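Chapter 5
Dropped Parts and Grip Faults

At the Drivcombe plant, a gripper let go of a casting on cycle 739. The controller reported a closed grip and the arm moved on — the part did not.

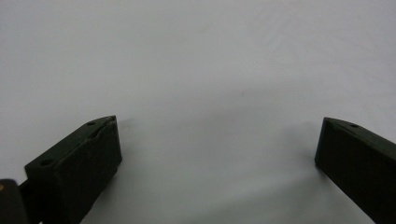

Grip faults often begin at the fingers. Wear changes how a pad meets the part long before an alarm sounds. A notch near the tip, as on the left finger, should be logged before the next shift. Berenice Zamudio's inspection form is used in Section 5.1.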